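The long way round to a tidy bedroom

Ask a robot to weld the same seam all day and it will manage. Ask it to pick up a sock and it has to have seen socks before, in plenty of colours, bunched up in plenty of ways, on beds and floors it has never visited.

Skudley, a small home robotics firm, is trying to give its software that kind of experience. Instead of building a mock bedroom in a warehouse, the company sends hand-held grippers to people's homes. The person squeezes the jaws open and shut, moves things where they belong, and a camera on the tool records every grab from the gripper's point of view. The project is called Dromau.

The target is 2,000 recordings. At last count there were 1,164. 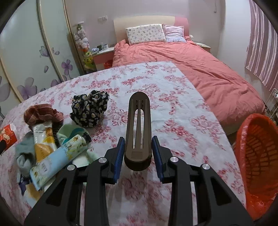
Socks, tubes and rolled-up knitwear on a rose-print bedspread, seen from the gripper.

Each household is asked for 100 recordings, usually spread over a couple of weeks. A session takes in 4 tasks, such as clearing a bed or filling a basket. Collectors are told to work at an even pace and to keep going if they drop something. A fumble followed by a second try is worth having, as long as the whole thing is on the recording.

Cloth gives the most trouble. A tube of cream has much the same shape whichever way it lies, but a sock can look like almost anything. Patterned bedding makes it harder again, and the Dromau team has asked for more of it.

The recordings go to Kulley, a labelling firm that trims the start and finish of each one and writes a plain sentence saying what was moved. Poor lighting is fine. A thumb over the lens is grounds for rejection.

Training on the first batch began in April. The resulting model is being tried on an arm at Skudley's workshop in Gavalas, where it gets a fresh pile of laundry every morning.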